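Edberg Tenants' Association
Minutes of the general meeting, May 2023
Held in the ground floor common room, Quinlan Building 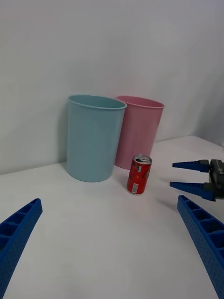 1. Opening and attendance

Hoi-yan Yau chaired. Raimonds Lill took the minutes. 32 households were represented in person and 7 by proxy. The chair confirmed that this was enough to hold votes.

2. Minutes of the March meeting

Approved with one correction. Under item 4, "rear stairs" should read "side stairs."

3. Recycling and trash

The blue and pink containers on the table were passed over quickly, as most of the talk was on the outdoor bins. Residents of the upper floors said bags are being left beside the dumpster on pickup days. The hauler will not take anything on the ground. Agreed to ask the management office for one more dumpster and to put a notice in both elevators. Drink cans go in with mixed recycling and do not need to be bagged.

A resident asked if cardboard could be left in the hallway overnight. It cannot — the fire inspector wrote this up last year.

4. Laundry room

Vilteck has serviced the washers and replaced the door seal on number 3. The second dryer still stops before the end of the cycle. Raimonds Lill has reported it twice and will call again. A proposal to close the room at 10 p.m. instead of 11 p.m. was discussed at some length. People who work late shifts were against it. Vote: 18 in favor, 21 against. Hours stay as they are.

5. Bike storage

There are more bikes than hooks. Tags will be put on every bike, and owners have until the end of next month to write their apartment number on the tag. Untagged bikes will be moved to the basement cage and kept there for 50 days. Two members wanted a shorter period. The chair said the lease rules do not allow it.

6. Courtyard

The bench by the north gate is loose at one end and should not be used until it is fixed. Planting will be done by whoever signs up on the sheet in the lobby. The hose has been replaced, and the key to the tap is with the front desk.

7. Other business

Noise from the roof fans was raised again. No answer yet from management. The chair will write a second letter and attach the first one.

Request for a second package shelf in the mail room — carried over to the next meeting.

Actions
Hoi-yan Yau: letter on roof fans, request for dumpster
Raimonds Lill: dryer, elevator notices, bike tags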